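Jaltham Local History Sound Archive
Progress report to the Karabulut Fund, second half-year

When we wrote to you in March we said the cataloging would be finished by the end of summer. It is September, and the cataloging is not finished. We would like to get that out of the way early, as you will have spotted it in the table anyway.

The count stands at 2,394 recordings cleaned, copied and described, with 369 still in boxes. Most of those 369 are the dance band tapes from the Zonine ballroom, which were stored by somebody with a firm belief that labels were for other people. One reel is marked "good one." Another is marked "not this." We have listened to both and can't tell them apart.

The oral history tapes have gone much faster. Mill workers, it seems, speak clearly and give their names at the start. The exception is a long interview about the 1950s bus strike in which both speakers are eating. We have transcribed what we could and marked the rest as lunch.

Listening sessions

Our grant agreement asked for two public listening sessions in this period and we held 2. The first was at the library and drew a full room, partly thanks to the rain. The second was in Kideck, in the old school hall, and went well until the wedding speeches from the Kideck reels, when it came out that several people present had been guests at the wedding and had not forgiven each other. We have moved the speeches further down the program for next time. Feedback cards were handed out at both, and the most common request was for softer chairs.
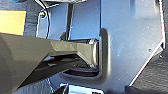 R. Ostrander, Project Manager

Spending

We are under budget on travel and over budget on shelving. The first quote for shelving assumed that tape boxes are all one size. They were, for a while, and then the makers changed their minds. We moved money across from the printing line with your office's approval, and the printed guide will now be a folded sheet instead of a booklet. It is a good folded sheet.

The tape machine repair came in under the estimate. We have kept the difference aside for the second machine, which has started to make a noise like the first one did.

Rights and permissions

This part is slow and will stay slow. We sent 100 letters to families of the people recorded. Most of the replies have been kind, and a few have been long. One family agreed on the condition that we remove a song, then wrote again a week later to ask for the song to be put first – we have done as they asked. Where we have had no reply, the recording can be heard in the reading room but won't go online.

Next period

We plan to finish the ballroom reels by the end of January, and we have built in an extra month this time. The online catalog will open with the mill interviews, followed by the school choirs. The choirs sang the same four carols every year for decades, so the descriptions should not take long.

We would also like to talk to your office about moving the final payment back to match the new date. A revised schedule is attached, along with the folded sheet.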